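我妈到现在还以为我那年十月是去威尔士看羊的。

其实我去的是马尔比镇的骄傲游行。那地方小得很，主街走完也就八分钟，中间还得停下来让一辆拖拉机过去。费恩·皮尤（Ffion Pugh）在电话里跟我说，今年是头一回办，报名的有三十六个人，她说这个数字的口气像在说三十六万。我说行啊，我来凑个三十七！挂了电话我就后悔了，因为我得坐五个小时的火车，还得自己带雨衣。

到了才知道，队伍最前面那面大旗还没缝完。贝卡·埃利斯（Beca Ellis）趴在她家客厅地板上，嘴里咬着别针，紫色那一条短了一大截，她拿一块旧窗帘接上去，颜色深了点，远看倒也像那么回事。罗德里（Rhodri Penry）负责音响，他借来的喇叭只肯放一首歌，别的一放就滋滋响，于是大家只好商量，要不就那一首，从头放到尾呗。

我被派去写牌子。写什么呢？我坐在厨房里想了半天，茶都喝了三杯，最后写了个“我从很远的地方来”。贝卡探头看了一眼，说字太小了，羊都看不清。 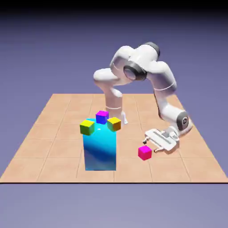 第二天早上果然下雨，不大，就是那种黏在睫毛上的雨。我们在邮局门口集合，谁也不好意思站第一排，推来推去，旗杆差点戳到肉铺的招牌。后来埃卢内德·格罗诺（Eluned Gronow）来了。她快六十岁的时候才跟家里人讲明白自己的事，在镇上教过一辈子钢琴，半条街的人小时候都挨过她的骂。她把伞往我手里一塞，接过旗杆，说了句：“手腕抬起来，走。”

我们就走了。

那首歌响到第三遍，面包店的门开了，有个满手面粉的大叔站在台阶上看，看得我心里直打鼓。结果他冲着队伍喊：“格罗诺老师，您走慢点儿，我把围裙脱了就来！”（后来他真来了，围裙倒是没脱成，带子打了死结。）再往前，学校那边跑出来两个小姑娘，跟在旗子后头蹦，她们的妈妈也只好跟着，一边走一边假装自己是要去买菜。

走到桥头，雨把我的牌子泡软了，字全糊成一团，只剩一个“来”字还认得出。我本来想扔掉，娜塔莉（Natalie Dawber）不让，她说多好啊，就举着这个。

于是我举着一个“来”字走完了剩下的路，胳膊酸得第二天端不起碗。

晚上大伙儿挤在酒吧里烤袜子，我妈打电话来，问我羊好看吗。酒吧里吵得要命，罗德里又在放那首歌，我捂着一只耳朵跟她说，好看，妈，明年你也来吧。她想了想，问要不要带雨衣。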